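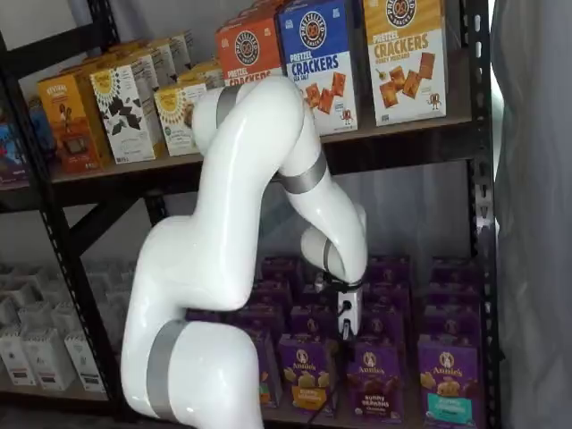
Small grocers survive on the goods that larger stores decline to carry, Mabli Mostyn told the annual meeting of the Virkstead Merchants' Association in January, and the difficulty lies in getting those goods to the door. Her own shop in Trurkirach receives deliveries from 31 suppliers, nine of which ship fewer than three cases at a time.

The association has spent the past two years studying how independent stores in the valley buy crackers, cookies and other packaged snacks. Its report found that minimum orders remain the chief obstacle. A store that wishes to try a new cookie must often accept a full pallet or go without.

Under a plan adopted last spring, members in Trurkirach and Virkstead now place a joint order through Ogunleye, a regional wholesaler. Cases are divided at the Gullero depot and sent out twice a week. Stores pay a flat handling fee and may return unopened cases within 31 days.
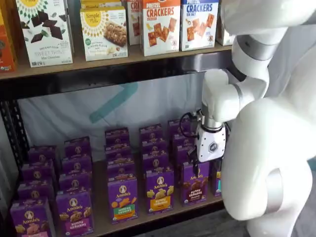

Shared buying should not lead every store to stock the same shelf, wrote Meirion Wogan in a letter to the association, asking that each member keep the right to order three lines of its own choosing. The board accepted the request and amended the rules accordingly.

Applications from stores outside the valley will be considered after the fall inventory. Forms are available at the Gullero depot until 3 p.m.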